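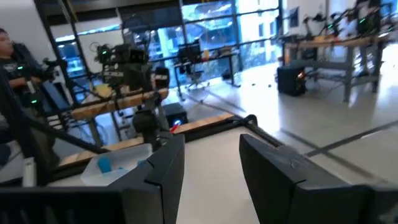

## Slide 1 - Opening (two minutes)

Good morning, and welcome to the session on shared working space. I speak on behalf of the Estates Office at Fudia. The talk covers how rooms are booked and released across the Flenen and Pruvost buildings, and what will change from July.

*Pause for latecomers. The lift at Flenen is slow.*

## Slide 2 - Where we stand

- Last year the office received 535 booking requests for rooms with fixed tables.
- Of the rooms granted, a good many stood unused for part of the booked period. Door records show this most plainly at Pruvost.
- Departments tend to book a full day when they need a morning. The present form encourages it, as it offers only whole days.

Do not read out the departmental breakdown. It is in the handout, and several of the departments listed will be in the room.

## Slide 3 - The new booking periods

The day will be split into a morning period and an afternoon period, with the change at 13:00. A team that needs both may still ask for both, on one form. Evening use remains by arrangement with the Estates Office.

Any booking not taken up within 20 minutes of its start will be released. If asked: a telephone call to the desk is enough to hold the room.

## Slide 4 - Work left in place

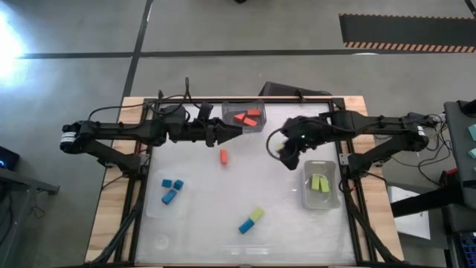 *Table in use, with coloured blocks and clear plastic bins on the work surface.*

Some work cannot be packed away at the end of a period. For this purpose the office will set aside 6 rooms on the ground floor at Flenen as long-stay rooms. These are granted by the month and reviewed at the end of each term.

Applicants must state:

1. the floor area needed
2. the power supply needed
3. the name of one person who may be reached outside working hours
4. the date on which the room will be handed back

The fourth item has been left blank on most forms to date - please stress that blank forms will be returned.

## Slide 5 - Storage

The store at Lando will reopen to all departments. Shelves are let singly, and the charge is 600 a year for a full bay, paid by internal transfer. Items without a label will be moved to the holding area and the department written to.

Skip this slide if the session is running late. The charges are on the back page of the handout.

## Slide 6 - Questions

Likely points:

- **Cleaning.** Long-stay rooms are cleaned on request only. Floors must be clear on the day.
- **Keys.** Cards will replace keys at Pruvost first. Flenen will follow, and the date is not yet fixed.
- **Heating.** Refer to the building managers - it is outside the scope of this talk.

Collect the sign-in sheet before leaving the room.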